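How do you sort a bin of mixed small stuff without losing your mind?

Posted 28 Dec 2019 by Dotico

So I've got this big gray bin in the hobby room and everything ends up in it. Cups, game pieces, cord ends, you name it. I tried sorting it twice in December and gave up both times – I just end up moving things from one side to the other. Where do you all start?

Molon
Big things first! Pull out the cups and anything else you can grab with a whole hand, then go after the tiny bits. I did mine in 40 minutes once I quit picking up every little piece as I came to it.

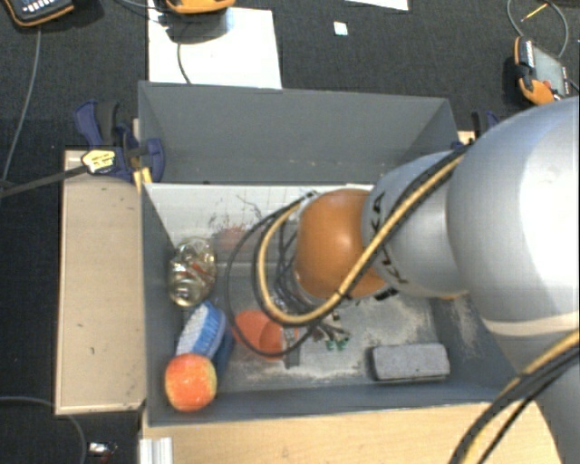

What should the small pieces go in once they're out of the bin? Shallow trays with a lip, or old muffin tins if you have them. Deep jars are a pain, you have to dump the whole thing to find one piece.

Also wipe the bin down before anything goes back in. Warm water and a drop of dish soap is fine for plastic. Scratches won't come out but who cares, it's a bin.

Jitden
just buy a new bin lol

Benítez
I'd go with what Molon said, except I lay an old towel on the table and tip the bin out a bit at a time – way easier on your back than leaning over the side. I have 4 trays and anything that doesn't fit one of them gets donated. Label them or you'll be doing it all again by spring.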